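Home | Projects | Reports | Contact

Laketti Snack Tray Project: progress report to the Akande Fund

The tray remains white, plastic and our largest capital item. Food in clear wrap and a pocket pack of tissues now share it, as agreed in the spring.
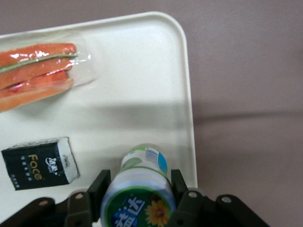

Spending so far

We have spent £400 of the £1000 grant, mostly on wrapped snacks and tissues. Oluwaseun Uzor has the receipts, including one for biscuits that we are not claiming.

What we have done

We have handed out 132 trays at the Omavach day centre. The orange-red strips in film go quickly. Tissues go more slowly, except the black packs with "Face" on them in gold-yellow, which visitors take home for reasons of their own. Byung-chul Oh has asked for fewer trays with both items pushed to the left, as people keep asking what the rest of the space is for. We are looking into fruit.

Still to do

Find a cheaper supplier of film-wrapped food. Agree the tray layout before November. Reply to the centre about napkins.

Last updated: Jun 26, 2021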